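In praise of the slow way home

My sat nav thinks I'm an idiot. Every Tuesday it offers me the highway and every Tuesday I ignore it, take the back way through Wolgate and turn up nine minutes later than I should. I've been doing this for three years now and I reckon it's the best habit I've got!

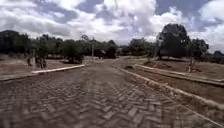 We've all become obsessed with saving minutes, and I'd love to know where people are keeping them. My mate Cauã Paiva shaved a good chunk off his commute last January (new route, new app, very pleased with himself) and when I asked what he did with the extra time he thought for a bit and said, "Emails, mostly." Emails! I'd take a long bit of road and a bad song over that any day.

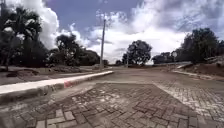
Herringbone paving under a big cloudy sky

Then there's the thinking. I've quit a job on a slow road, at least in my head, and planned most of a wedding speech. Esi Tsikata from work says she does hers in the shower, but my hot water runs out, so driving it is.
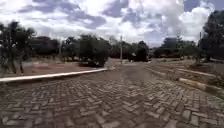 Brick road, pale kerb, trees up ahead

I know it's a luxury. If you've got kids to pick up or a boss who watches the clock, you take the quick road and good luck to you. And I'm not completely pure either – when Mum was crook I drove the highway both ways and was grateful for every lane of it.

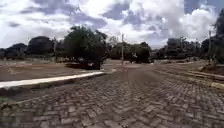
But on an ordinary arvo, with nothing in the boot but the groceries, what's the hurry? Try it once this week. Leave the phone in your bag, turn off early and see where you come out. Dinner can wait a bit.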